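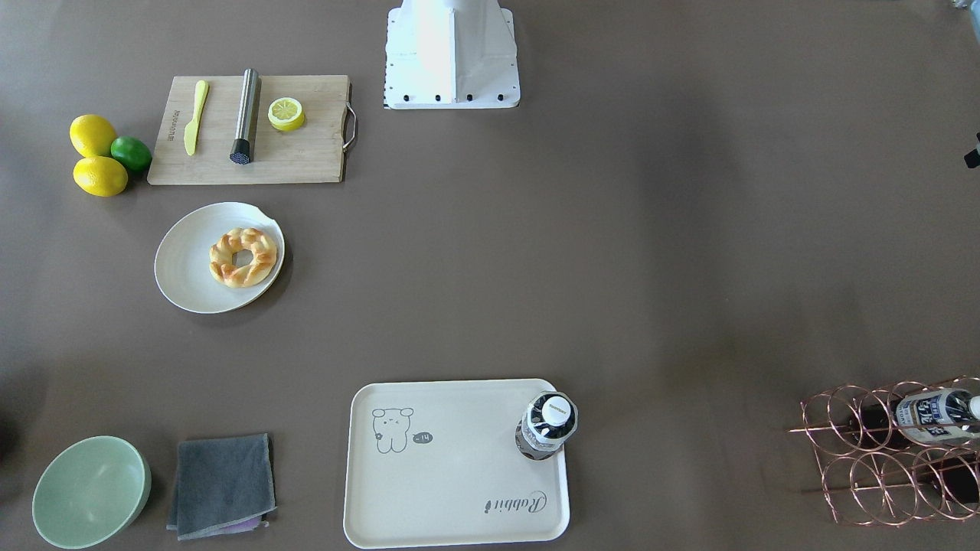 Visit Report: Penrose Center for Household and Table Service, Open Day, May 2019

72 shares
3 comments

The Wosero Guild of Home Economics Instructors was invited to attend the annual open day of the Penrose Center. Members of the guild teach cooking, table service and household management to adult learners, and the visit was arranged to help us plan the new teaching room that is due to open in September. The report is addressed to members who could not attend. It covers the preparation tables, the small wares in use on them, and the storage and washing areas, in the order in which we were taken through them.

The Center occupies the ground floor of a former print works. Visitors enter through a long reception hall, where coats and bags are left, and pass from there into the preparation hall. Hand washing is required at the door. We were pleased to see that the sinks are placed so that a group can move through without forming a line back into the corridor, a problem that members will know well from our present building.

The preparation hall

The table to which our group was first taken had been set out for a light citrus and bread service. A light-colored wooden cutting board with a curved metal handle at one end served as the main work area. On it lay a yellow plastic butter knife, a stainless steel utensil of the muddler type with a black textured end, and half a lemon with the cut side up. Two whole lemons and a lime were kept together beside the board. A braided bread ring had been given its own plate, and a pale mint-green bowl stood near the corner.

Members of the group discussed the choice of a plastic butter knife at some length. It is our own practice to issue metal spreaders from the first lesson. The Center prefers plastic for beginners who are working with soft bread and spreads, and moves them to metal later in the course. The guild takes no position on the matter, but the learners to whom we spoke were comfortable with the arrangement and found the bright handles easy to pick out when clearing up.

The bread drew favorable comment. Braided rings are taught in the second unit of the Penrose baking course, after plain rolls, and the instructor explained that the shape is used to show learners how evenly they are rolling their strands. A thick strand shows at once in the finished ring. We were given the dough sheet to take away, and it will be copied for members on request. The recipe uses milk and a small amount of sugar, and the dough is rested twice.

Lemons and limes are bought in by the case. The Center went through 1214 lemons in its last teaching year, a figure which surprised the group until we were shown the list of lessons in which they appear – dressings, curds, drinks, fish, and the cleaning of boards at the end of the day. Learners are taught to roll the fruit under the palm before cutting and to keep whole fruit off the board while a knife is in use.

The tabletops

The guild had asked in advance for information on work surfaces, as this is the largest single item in our own budget. The tables in the preparation hall have a broad, plain top in a muted gray-brown, with a matte finish and no pattern. Under the ceiling lights the surface gave off only a soft sheen, and pale dishes stood out well against it. Several members remarked that the glossy white tops in our present room are tiring to look at over a full morning.

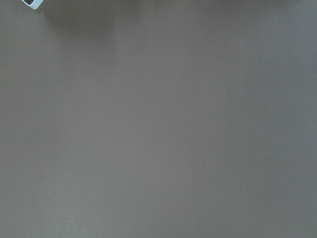 The supplier of the tables is Jorkov, a regional maker of school and kitchen furniture. The Center has used the same tops for several years and reported that staining from turmeric and beetroot has been the only real complaint. Citrus juice is wiped up promptly as a matter of house rule. Tops are cleaned with warm water and a mild soap between groups, and abrasive pads are not allowed in the hall. We asked about the height of the tables and were told that it is fixed, with low platforms available for those who need them. The guild would prefer adjustable legs and will raise the question with Jorkov directly.

Each table is allotted to a single pair of learners. The board goes in first, then the hand tools, then the plates and bowls, and the ingredients are fetched last. The order is posted on the wall in large type. It seemed to us a sound rule, although the print could be larger still for a hall of that length.

Storage and small wares

From the preparation hall we were shown into the store. The Center holds 2000 pieces of tableware on open shelves, arranged by shape first and color second. Plates with small marks or chips are moved to a lower shelf and kept for display and for lessons in table setting. Boards are stored upright in racks with the handles facing out. Bowls are nested to a limited height, and the lighter colors are kept together for the dessert unit.

The stock list is kept in Clutia, a record system written for the Center by a former student. It notes when an item was bought, where it is shelved and when it was last withdrawn from use. Our group was given a short demonstration. The system is simple and does its work, but it must be updated by hand at the close of each session, and the staff admitted that this is sometimes left until the following morning.

Washing area

The washing area lies behind the store. Wooden boards are washed by hand, rubbed with salt and a spent lemon half where there is a smell of onion or garlic, rinsed, and stood on edge to dry. They are oiled once a month. Plastic knives are washed separately and are not put through the machine. The drainage racks were in good order, but the floor near the second sink was slippery, and we mentioned this to our hosts before leaving.

Refreshments and close

Tea, lemon water and bread were served in the reception hall at the end of the visit. The guild thanks the Penrose Center for its hospitality and for the time given to our questions. Copies of the dough sheet, the table layout notice and the Jorkov price list are held at the guild office in Wosero and may be borrowed by members during office hours. Comments on the proposed tabletops for the new teaching room should reach the office before the summer recess.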